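Skenus 핑거 패드 교체 키트
적층 출력 그리퍼용 패드·테이프 세트

제품 개요

Skenus 핑거 패드 교체 키트는 적층 출력 방식으로 제작한 평행형 그리퍼에 접촉 패드를 붙이고 떼는 작업을 위한 세트이다. Simanjuntak에서 제작하며, 원래는 파지 계면 비교 연구에서 패드를 반복 교체하기 위해 설계한 것을 같은 사양으로 판매한다. 연구용으로만 공급되고 식품, 의료, 인체 접촉 용도에 대한 인증은 없다.

키트는 패드 두 종과 재단 양면테이프, 부착 지그, 토크 제한 드라이버 팁으로 구성된다. 그리퍼 프레임과 핑거 본체는 포함되지 않는다. 프레임 출력 파일은 구매자에게 별도로 제공한다.

구성품

고무계 패드, 평면형, 여덟 개
직물 마감 패드, 평면형, 여덟 개
양면테이프, 이형지 부착 상태로 재단, 두 장
부착 지그, 좌우 각 한 개
드라이버 팁, 한 개
작업 기록지, PDF

배경이 된 연구

키트의 사양은 Bremomley 시험실에서 수행한 비대칭 패드 연구에서 나왔다. 질문은 단순하다. 양쪽 핑거에 같은 패드를 쓰는 경우와 서로 다른 패드를 쓰는 경우, 얇고 잘 휘는 물체를 집을 때 미끄럼 발생이 어떻게 달라지는가. 기존 보고는 대부분 양쪽이 같은 패드를 전제로 하고, 마찰 계수가 다른 두 면 사이에 낀 물체의 거동은 부수적으로만 다룬다.

시험은 총 2,000회의 파지로 구성하였다. 조건은 고무-고무, 직물-직물, 고무-직물의 세 가지이고, 물체는 포장 필름, 면 손수건, 코팅지 봉투를 사용하였다. 파지력은 세 조건에서 동일하게 제한하였으며, 핑거를 닫은 뒤 일정 높이까지 들어 올려 정지시키고 수평 이동 후 내려놓는 순서를 한 회로 정의하였다. 들어 올림부터 내려놓음까지의 구간에서 물체와 패드의 상대 변위가 기준값을 넘으면 미끄럼으로 기록하였다.

전체 파지 가운데 미끄럼으로 기록된 것은 473회이다. 고무-직물 조건은 필름에서 미끄럼이 가장 적었고, 손수건에서는 고무-고무 조건과 차이가 없었다. 직물-직물 조건은 세 물체 모두에서 미끄럼이 가장 많았다. 다만 코팅지 봉투를 놓을 때 물체가 패드에 붙어 따라 올라오는 현상은 고무-고무 조건에 집중되었다. 비대칭 조합에서는 물체가 마찰이 낮은 쪽에서 먼저 분리되므로 놓는 방향을 예측하기 쉽다.

이 결과는 패드가 핑거에 단단히 고정되어 있다는 전제 위에 있다. 예비 시험에서는 패드 자체가 핑거 면에서 밀린 경우를 물체의 미끄럼과 구분하지 못해 초기 자료를 버렸다. 이후 접착층의 전단 변위를 별도 항목으로 측정하였고, 재단 테이프와 부착 지그는 그 과정에서 만들어졌다.

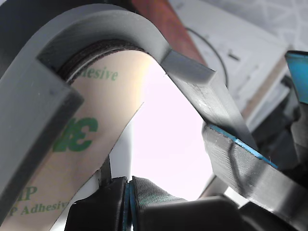

Syafiqah Tarigan은 이 절차에 대해, 접착층을 따로 측정한 점은 타당하지만 출력물의 적층 방향을 밝히지 않으면 다른 시험실에서 같은 전단 값을 얻기 어렵다는 의견을 보내왔다. 적층선이 하중 방향과 나란할 때와 직각일 때 테이프의 실접촉 면적이 달라진다는 것이다. 이 의견을 반영하여 현재 배포하는 출력 파일에는 적층 방향과 층 두께를 고정값으로 넣었고, 접착면은 출력 후 연마하도록 절차서를 수정하였다.

이어서 Darius Rätsep은 연마 전후의 비교 자료도 함께 공개할 것을 요청하였다. 해당 자료는 절차서 부록에 수록되어 있다. 연마한 면에서는 접착층 전단 변위의 산포가 줄었으나 평균값의 차이는 측정 오차 범위 안에 있었다.

부착 절차 요약

1. 핑거의 접착면을 연마하고 분진을 제거한다.
2. 이소프로필알코올로 닦고 완전히 말린다.
3. 재단 테이프의 한쪽 면을 핑거에 붙이고 지그로 누른다. 이형지는 남겨 둔다.
4. 곡면에 붙이는 경우 중앙에서 바깥쪽으로 눌러 나간다.
5. 이형지를 벗기고 패드를 지그의 기준 모서리에 맞춰 올린다.
6. 바이스로 균일하게 가압한 뒤 절차서의 정치 시간을 지킨다.
7. 핑거를 닫아 두 패드의 접촉선이 평행한지 확인한다.
8. 기록지에 패드 종류, 테이프 로트, 적층 방향을 적는다.

한 번 떼어 낸 테이프는 다시 쓰지 않는다. 잔여 접착제는 플라스틱 주걱으로 밀어 제거하고, 금속 날은 사용하지 않는다. 패드를 교체한 뒤에는 그리퍼의 영점을 다시 잡아야 한다. 고무계 패드와 직물 마감 패드는 두께가 다르므로 이전 영점을 그대로 쓰면 닫힘 위치가 어긋난다.

교체 주기

Bremomley 시험 조건에서 직물 마감 패드는 약 37시간의 연속 운전 후 표면 보풀이 기준을 넘었다. 고무계 패드는 같은 기간에 교체 기준에 이르지 않았으나 분진이 쌓이면 마찰이 떨어지므로 매 운전 전에 닦는다. 위 수치는 시험실 조건에서 얻은 것이며 물체 표면이 거칠면 수명은 짧아진다.

호환성

출력 파일은 Skenus 평행형 핑거를 기준으로 한다. 다른 핑거에도 접착면이 평면이고 패드보다 넓으면 사용할 수 있다. 곡면 핑거는 재단 테이프의 곡면용 절취선을 따라 나누어 붙인다. 흡착식 그리퍼와 다지형 핸드에는 맞지 않는다.

핑거 재질은 PLA, PETG, ABS에서 확인하였다. 폴리프로필렌과 실리콘 코팅 면에는 접착력이 충분하지 않다. 나일론 출력물은 흡습 상태에 따라 결과가 달라 지원 대상에서 제외하였다.

알려진 제한

비대칭 조합의 이점은 얇은 물체에서만 확인되었다. 강체에 대해서는 시험하지 않았다.
파지력을 제어하지 않는 구동부에서는 위 결과를 그대로 적용할 수 없다.
주변 온도가 높으면 접착층의 크리프가 커진다. 온도 조건은 절차서의 표를 따른다.
6월 이전에 배포된 출력 파일에는 적층 방향 고정값이 없다. 새 파일로 교체하여 사용한다.

자료

부착 절차서 및 부록, PDF
핑거 출력 파일, STL 및 3MF
파지 시험 원자료, CSV
미끄럼 판정 스크립트, Python

원자료에는 버린 예비 시험분도 별도 폴더로 포함되어 있다. 인용할 때에는 자료 버전 2를 명시한다.

주문 및 문의

키트는 Festulville 창고에서 출고한다. 패드와 테이프는 낱개로도 주문할 수 있고, 지그는 키트에만 포함된다. 개봉한 테이프는 반품되지 않는다. 치수 변경이 필요한 경우 핑거 도면을 첨부하여 문의한다.

최종 수정 2024-07-24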